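Home | About us | Services | Prices | Contact

About Rolum

Rolum is a small cleaning school and service, started by Åsmund Lindqvist after he had worked 25 years in hotels. We teach people to care for bathrooms and work spaces, and we also clean for offices in the neighbourhood. A course takes 72 hours and the groups are small.

We begin always with the sink. The basin, the tap, the ledge behind it and the cups standing there, each has its own order, and the colour of the cloth must be the right one.

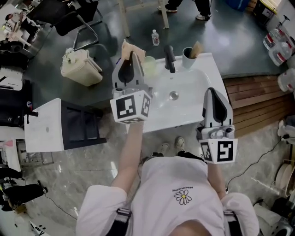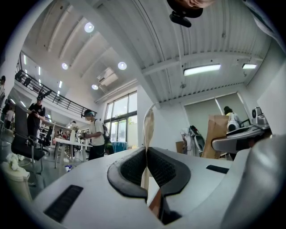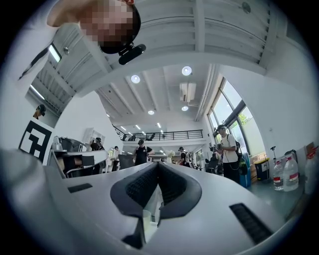

When the student has learned the sink, we continue to floors and bins. The next course starts in August and has still 2 free places. Please write to us in English or Norwegian, we answer both.

465 shares | 2 comments

Recent
Our work for Caker
New price list
Dizon and Brovar join as customers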